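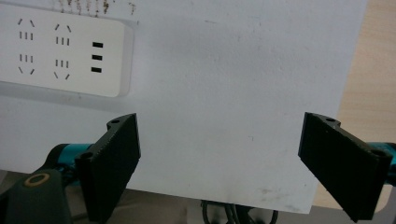 Packing light for Kaewkla (I tried, okay?)

Every trip I swear I'll bring one bag, and every trip I end up sitting on a suitcase at 6 in the morning trying to get the zipper to move. This time it was mostly the chargers. Phone, tablet, toothbrush, the reading light I can't sleep without, and then the cords for all of them, knotted up like old Christmas lights!

My friend Nantana Mahawong grew up near Kaewkla and told me the guesthouse had one outlet per room, behind the bed. One! So a power strip went in the bag and two pairs of shoes came out. I still miss the sandals.

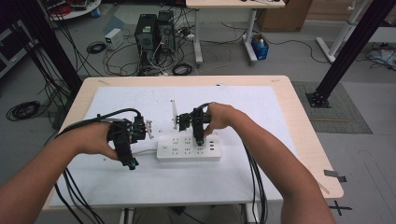 The bus ride up was 109 kilometers and I slept through most of it (sorry, mountains). We got in after dark, ate noodles on the porch, and I had everything plugged in before I'd even taken my jacket off. Marijke from the next room came over to charge her phone and stayed until midnight telling us about her garden.

I did wear the same shoes for the whole week, and they smell terrible now. Next up is my soup post, once I can read the notes I scribbled on the bus.

Filed under: Trips, Packing, Rambling

Contact | © Plunari blog | Back to top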